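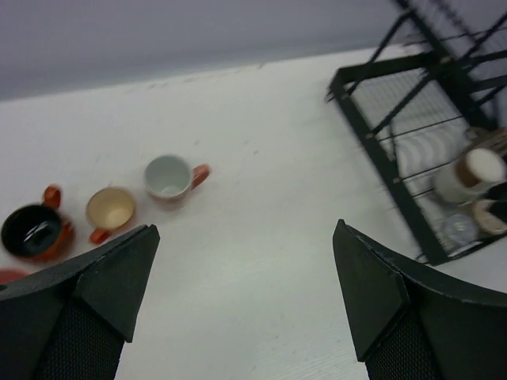

Moving Your Calendar and Reminders to a New Phone with Godik Sync

Print this page | E-mail this page

Getting a new phone is fun, and your calendar can be up and running on it before you've even picked a wallpaper! This section covers calendars and reminders only. Contacts and photos are in their own sections.

Before you start

You need both phones, your Godik password, and a Wi-Fi connection that both phones can reach. Charge the old phone first. Godik Sync pauses itself when the battery drops under 23 percent, and it won't start again until you open the app and tap Resume.

Note: Godik Sync 2 or later must be on both phones. If the old phone has the first version, update it and sign in again - your saved calendars stay where they are.

Part A: Send from the old phone

1. Open Godik Sync and tap the gear in the top corner.

2. Tap Sources. You'll see every calendar account the phone knows, including ones you forgot you ever added (I found a soccer schedule from years back).

3. Switch on each calendar you want to move. Shared calendars show a small chain link next to the name.

4. Tap Reminders and choose Open Only or Open and Completed. Completed reminders can pile up fast, so Open Only is a great pick for most people.

5. Tap Make Transfer Code. The code has 13 characters and mixes letters and numbers. Leave it on the screen while you pick up the other phone.

Caution: Don't sign out of the old phone while the code is showing. Signing out cancels the code and you'll have to make a new one.

Part B: Receive on the new phone

6. Install Godik Sync, sign in, and tap I Have a Code.

7. Type the code. Capital letters matter, and there is no zero in any code, so a round character is always the letter O.

8. When the phone asks for permission to use Calendar and Reminders, tap Allow for both. If you tapped Don't Allow by mistake, open the phone's own Settings, find Godik Sync in the app list, and turn both switches on.

9. Choose Merge or Replace. Merge adds your old events to whatever is already on the new phone. Replace clears the new phone's calendar first.

Caution: Replace can't be undone. If you have already added even one appointment to the new phone, use Merge.

10. Tap Start and keep the app open until you see All Set. My own transfer was 209 events and it was done before I had finished making coffee - I love this part!
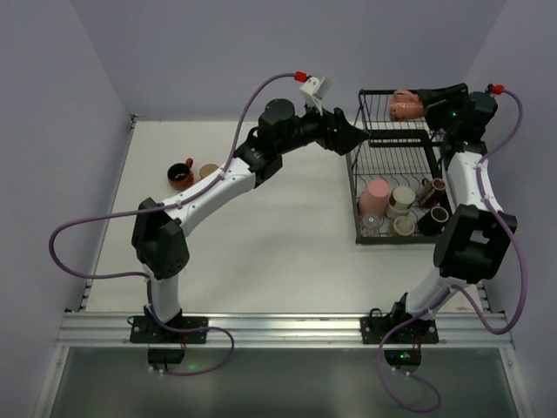
Part C: Check the results

11. Open the calendar on the new phone and look at the coming week in both phones, side by side. Times should match exactly.

12. If everything is off by the same number of hours, go to Settings, then Time Zone, and turn on Follow Phone. Close the calendar and open it again.

13. If you see doubles, open Godik Sync, tap Tidy Up, and then Find Matches. You get to look over the list before anything is removed, so take your time with it.

Note: Birthdays come from your contacts and will not show up until those have been moved too.

Thanks to Brisa Tapia and Heino Vaher for testing these steps on their own phones and catching the missing permission screen in step 8.

Section last revised May 2020

Print this page | E-mail this page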